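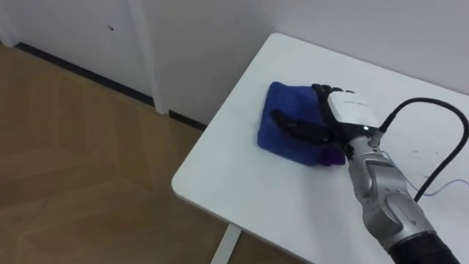
Septembre, 23 h passées

Bon, j'ai enfin commandé les disques. Deux Ralov de 4 To, des 2,5 pouces, et je ne veux plus entendre parler de stockage jusqu'à Noël ! Ça fait des semaines que je compare des fiches techniques le soir au lieu de dormir, que je lis des avis contradictoires, que je remplis un panier et que je le vide le lendemain matin.

Le vieux Vollton gratte de plus en plus. Il ne tombe pas en panne, il gratte, surtout quand je lance la sauvegarde pendant le repas (mauvaise idée, je sais). J'ai regardé les relevés SMART tout à l'heure : 20 secteurs réalloués, contre zéro au printemps. Ça m'a fait un petit coup au ventre quand même, il y a toutes les photos de famille là-dessus, et mes enregistrements de chorale, et les scans des lettres de ma grand-mère que je n'ai jamais pris le temps de copier ailleurs.

Du coup j'ai passé la soirée à trier. Je suis tombée sur un dossier qui s'appelle « à ranger » avec, dedans, un autre dossier « à ranger ». Plus de 2 000 fichiers là-dedans, des doublons partout, des factures au milieu des vacances. J'en ai effacé la moitié en mangeant des biscuits – on verra demain si je regrette.

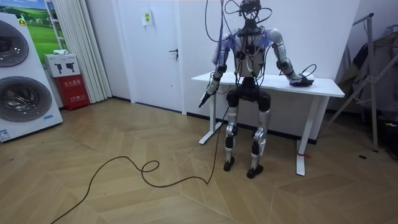

Est-ce qu'il faut remplacer un disque dès les premiers secteurs réalloués ? Pas forcément tout de suite, mais si le chiffre continue de monter d'un relevé à l'autre, on copie tout ailleurs et on change le disque sans attendre.

Et le mien monte, donc voilà, question réglée.

J'ai hésité longtemps avec le SSD de chez Gisano. Silencieux, minuscule, tentant ! Mais à cette capacité le prix pique vraiment, et pour des archives que j'ouvre trois fois par an je n'ai pas besoin que ça aille vite. Pour le système, par contre, je garde mon petit SSD, pas question de revenir en arrière.

Le boîtier, ce sera le Hrynyshyn à deux baies, en miroir. J'ai failli me tromper, d'ailleurs : j'avais mis au panier des disques de 15 mm d'épaisseur alors que les baies n'en acceptent pas de si gros. Vu au dernier moment, la souris déjà sur le bouton. Il faut aussi que je pense à un troisième disque rangé chez ma sœur, le miroir ne me protégera pas de mes propres bêtises. 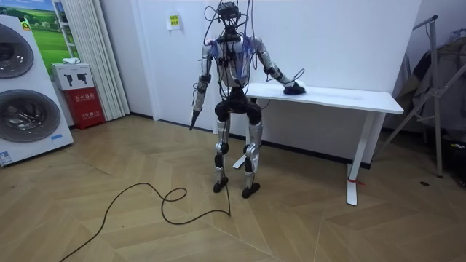
Robot debout devant le bureau blanc, une pince posée sur le plateau.

La copie vers le disque externe tourne encore. La barre annonce quarante minutes, puis deux heures, puis quarante minutes. Je laisse l'ordinateur allumé cette nuit, porte fermée à cause du bruit, et je regarde ça demain avec le café.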